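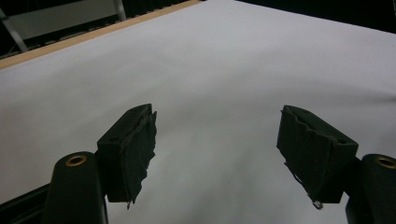
Gripper pads over a white work surface, with a frayed edge on both sides.

Workshop tips from the Thursday robot club: looking after gripper pads

Pads wear out. Ours do it faster than anything else on the tool, and new members always ask what to do once the edges start to go, so Rajitha Nanayakkara and I have put our favourite tips in one place. We love this job (really!) and it's a good first one for anybody who has just joined.

Trim before you replace. A ragged edge often has plenty of good pad behind it. Use small sharp scissors, cut along the line of the block and stop when you reach sound material. Don't pull a loose thread, snip it. Pulling one can take half the face with it, as Obaidul found out in March with the Altex pads.

Peel slowly. When a pad has to come off, warm it with a hairdryer on low for 60 seconds and start at the top corner. Go back on yourself, nice and flat. Any glue left behind rolls off under your thumb, and a drop of white spirit on a rag sees to the rest — window open, please.

Cut a card template first. Draw round the face of the block, add 2 mm on the side that folds over, and try it for size before you touch the new sheet. We keep ours in the Dresaden tin with the spare screws. Write L or R on the back! They look the same until you've stuck one on the wrong way round.

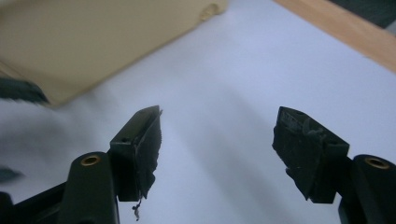 Work over something white, too. A bit of old thread or a crumb of rubber shows up straight away, and you can sweep the lot into your hand when you're done. Dark benches eat small screws, and we've crawled about under ours often enough.

Press, then wait. Hold the new pad down with a bulldog clip and leave it overnight. The packet says an hour, but overnight has given us much better corners.

Keep a tally. We pencil each session's grips in the Grulov notebook, and our best pair so far lasted about 3,000 before the corners lifted. The worst managed 176, and that was cheap tape put on over dust, so wipe the block first and let it dry.

If you've got a pad material you swear by, bring a scrap along and we'll try it on the spare fingers. Obaidul Uddin has the key to the cupboard, and the scissors live on the second shelf — put them back, please.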